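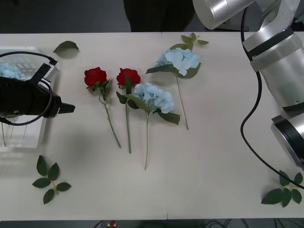 Figure 2. Artificial flowers and loose leaves on a white tabletop, with a robot arm on either side.

4.2 Price discovery across the two venues

The most exciting result in our data concerns the opening of the Kolstead silver contract to foreign brokers. Before February, only domestic members could post bids there, and the price followed the older Enley market with a long delay. Once outside firms were let in, that delay shrank from 19 minutes to 2. We did not expect such a fast change, and it held up under every test we tried.

To measure it, we matched each Kolstead trade with the nearest Enley quote and dropped any pair in which either side was stale. This left 3,000 matched pairs before the opening and 2,000 after it. The second sample is smaller because it covers a shorter period, so we also reran the estimates on equal windows. The results barely moved.

What makes the finding so interesting is where the new information comes from. Large orders still arrive first at Enley. Small and mid-sized orders, though, now show up at Kolstead early in the morning — well before Enley opens — and they predict the Enley opening price better than the previous close does. A simple model using only these early trades beats the benchmark from the Vida price service.

Storage costs matter too. Contracts backed by metal in the Plesent vault trade at a small discount, and that discount narrows on days with heavy foreign buying. We return to this point in Section 5, where vault fees enter the model directly.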